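Clutovico Desk Boards — Frequently Asked Questions

Can I write on paper directly on the glossy board?

Yes, but put a second sheet under the paper. A hard ballpoint can leave a line in the varnish, and such a line we cannot remove without sanding. Fine scratches from daily use are normal on a glossy finish. They show most when the light comes from the side.

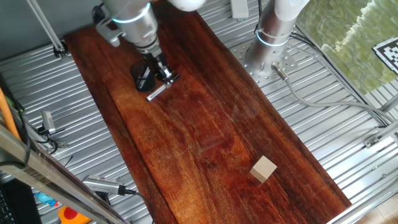

If the scratches disturb you, order the Usik finish, which has less shine. It costs 8 dollars more and the color is the same.

How do I clean marker from the board?

Take a soft cloth, a little warm water and one drop of dish soap. Wipe along the grain, then dry with a second cloth. Do not use alcohol or the green side of a kitchen sponge. For permanent marker please write to us first — we prefer to answer a question than to replace a board.

Finger marks and whitish smudges go away with the dry cloth only. 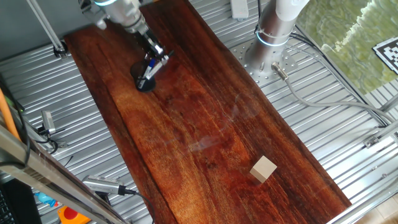
T. Meireles
Customer Care, Clutovico

Where should I keep my markers and pens?

Keep them in a cup, on the side of your writing hand. Whiteboard markers are better stored lying flat if you will not use them for a long time, but for every day a cup is fine.
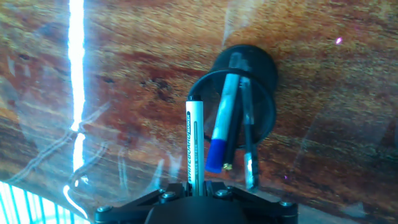 The Farivov pen cup is sold separately, and we are often asked if it is wide enough for thick markers. It is. A whiteboard marker with a white barrel and a blue cap leans in the black cup together with two other writing instruments, and the cap comes out past the rim, so it is easy to take. Please put felt under the cup if you move it often.

Can I cover the board with a plastic sheet?

You can. Wait 7 days after unpacking, and lift the sheet from time to time to let the wood breathe. Expect some glare under a strong lamp.

How can I return a board?

Write to us with your order number and keep the original box. We collect returns every Wednesday.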